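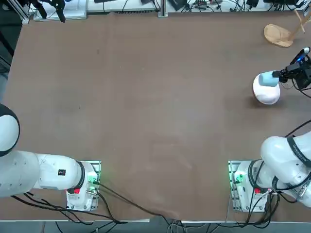
Según Bohdana Holovko, la mitad de los fallos del club de robótica de Vulilcombe venían de la mesa y no del código. De ahí salen estos consejos para quien prepare la prueba doméstica de la liga escolar de Clulwood, en la que dos brazos deben limpiar la vajilla sin moverla de su marca.

Superficie. Conviene un tablero mate. Los brillos confunden a la cámara y obligan a recalibrar.

Cables. Se fijan a la carcasa con bridas de velcro y se deja holgura en cada articulación – un cable tirante altera la lectura de par. Los que cuelgan por el borde se recogen antes de encender.

Esponja. Un bloque rectangular da mejor agarre que uno redondeado. Se corta con cúter, en seco, dejando 20 mm libres bajo la pinza.

Presión. Empezar con 2 N sobre piezas curvas y subir poco a poco. Si la pieza gira, bajar el punto de contacto.

Piezas redondeadas. El equipo Vurnwood las recorre de arriba abajo en pasadas cortas. Hinata Maruyama prefiere la espiral, más lenta pero con menos zonas sin cubrir.

Parada. El botón rojo de cada base queda siempre al alcance de la mano. Se prueba al inicio de la sesión, primero un brazo y luego el otro.

Limpieza final. Paño de microfibra apenas húmedo para el tablero, nunca sobre los conectores. Las pinzas se dejan abiertas y sin carga 15 minutos antes de guardar el equipo.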